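Gamside Club Scorer: Getting Started
Section 4. Setting up your ground and your first match day
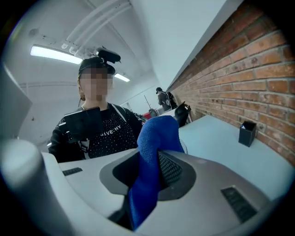

By now you should have your club login and a team list with at least a few names in it. If the team list is still blank, pop back to Section 3 and do that first, as the scorer gets quite grumpy without players and you'll only end up going around in circles. Allow yourself a quiet evening for this part. A cup of tea helps, and so does having last year's fixture handy.

Adding your home ground

1. From the main menu, choose Grounds, then New Ground.

2. Type the name the way your league writes it on the fixture. If the league says "Dodari Park No. 2" and you type "Dodari 2", the results will still save, but they won't match up with the ladder on Sunday night and somebody will ring you.

3. Enter the four-digit ground code from your league's handbook. For the worked screens in this guide we've used 1206.

4. Choose the colour for home and away. You can change these later, so don't agonise.

5. Press Save. The ground moves to the top of your list with a green tick beside it.

Note: Clubs that share an oval with a cricket side should leave the Summer Use box ticked. It hides the ground from the footy fixture from December until pre-season starts, and brings it back again with all your settings as you left them.

Setting up the match

6. Go to Match Day and choose New Match. Pick the round, the grade and the two teams.

7. Check the quarter length. Seniors are filled in for you, but juniors vary so much from league to league that we've left theirs empty.

8. Name your scorer and your timekeeper. They can be the same person in a pinch, though we wouldn't wish it on anyone in a close last quarter.

9. Press Ready. The siren button turns red and the clock shows zero.

Caution: Don't press Ready on two devices for the same match. The second one takes over, and any goals entered on the first after that point are held aside until an administrator merges them by hand.

If you lose reception

Plenty of country grounds have next to none, so keep scoring as normal. The scorer stores up to 3000 entries on the device, and sends them through once you're back in range. Leave the app open on the drive home if you can. A small orange cloud means there is still something waiting to go.

Caution: Logging out while the orange cloud is showing will clear the waiting entries. Please, please wait for it to disappear.

Finishing up

10. After the final siren, press End Match and read the score back to the other club's scorer before you both sign.

11. Add your best players and goal kickers. Match notes can run to 200 characters.

Section 5 covers corrections and late team changes.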